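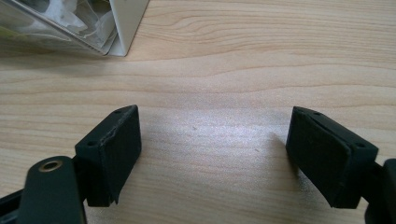 Tabletop, workroom two, with packaged item at upper left. Entry for September, 10:40.

Home | Notebooks | Workroom | Surfaces | Older entries

Bench and packaging notes, Fostent workroom

The purpose of this entry is to record the condition of the pale wooden table before it is assigned to unpacking and folding work, and to set out how the packaged textile items are to be handled on it.

The surface has a honey-coloured grain running lengthwise in long, slightly wavy bands, with one broad oval swirl. Under the present lighting a patch of glare forms across the middle of the table. Colleagues checking white goods for marks should work clear of this patch, as pale grey creases are difficult to distinguish against it. The lamp position has been left unchanged until the Urnis trial is complete.

Finish. The table was last oiled in August with the Sella hard oil. The earlier coat was taken back with 300 grit, then 400 between applications. A white cotton cloth was rubbed over the four corners and the centre this morning and showed no colour transfer. The underside has not been treated and should be looked at before winter.

Packaging. The stock from Ó Conaill comes in clear plastic with a white card edge. The card corners are sharp enough to leave a line in fresh oil if a package is dragged. Packages are to be lifted on and lifted off. Knives are not to be used on the table. The plastic is to be opened by hand at the seam and placed in the soft plastics bin, with the card kept flat for reuse.

Folding. Each item is to be refolded along its original creases and returned to its own card. The first batch consists of 55 packages. At the rate achieved on the smaller bench, up to 6 can be opened, checked and refolded in a quarter hour, though that bench has a raised edge and this table has none. Times should be entered in the green book and not on loose sheets.

Outstanding matters:
- Felt pads for the table legs, ordered from Urnis, not yet received.
- Label colour for refolded stock to be settled with Ó Conaill.
- Second lamp, if the glare proves a nuisance in the afternoon.

Addition, 15:20. The glare has moved toward the window side and is weaker. Checking of white items is better left until after lunch. The humidity reading for the room was missed at noon and has been left blank in the book.

Shares 6 | Comments 3

Comments

benchside: We had the same difficulty with card corners on an oiled top. A sheet of brown paper under the stack was sufficient.

foldroom_b: Please confirm whether the card is to be kept if the corner is bent. Our bin is full of them.

Fostent workroom: Bent corners may be kept. Torn card goes to recycling. The instruction sheet will be amended.

Previous entry | Next entry | Back to top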